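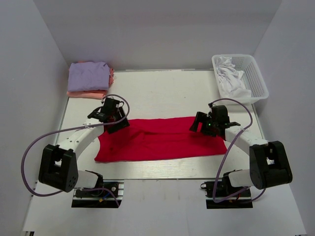

Flat first, then fold: Giuliana Inga on 13 years of other people's linen

Giuliana Inga has folded cloths for a living since she left a café job and answered a notice from Estemex, a small linen service that looks after restaurants and function rooms. She started on the sorting bench and now trains the new starters.

The first thing she teaches is to leave the folding alone.

"People pick up a cloth and start bringing corners together in the air," she says. "Put it down. Spread it right out with the long sides running left to right, and look at it before you do anything else."

What she looks for is ridges. A raised crease across the middle of a cloth, like the one on the red cloth, will carry through every layer if it's folded in. She pulls from both ends at once, then runs the side of her hand outward from the centre. Ripples near the short ends she leaves until last.

"If one corner is sitting lower than the other, fix that too. You won't fix it later. The second fold only makes it worse."

Her layout is the same at every table. Finished cloths go in a stack at the back left and the basket goes at the back right. The front stays clear so there is room to work. She likes a white plastic basket with small holes in the sides, and she doesn't fill it to the rim.

Colour is a matter of some debate at Estemex. Inga stacks by size, so a lavender cloth can end up on top of a salmon or coral one. Lizeth Apaza, who runs deliveries, would prefer one colour to a pile.

"Giuliana's stacks are square, I'll give her that," Apaza says. "But when a customer rings up wanting purple, I have to go through the lot."

The two of them settled on a label on the shelf, and it has mostly worked. The busiest order in June was 556 cloths for one customer, and 490 of those had to go out before noon. Inga's memory of it is that her feet hurt.

She has firm views on red. It gets washed alone the first few times, and she keeps it well away from white, even dry. "I've seen a pink apron or two," she says. "I made one of them."

At home she folds very little. Towels get done, fitted sheets go into the cupboard in a ball, and her own tablecloth lives over the back of a chair.

Asked what she'd tell someone doing a load at the kitchen table, she thinks for a bit.

"Clear the table. All of it, not just half. Then do the big ones while you've still got the patience."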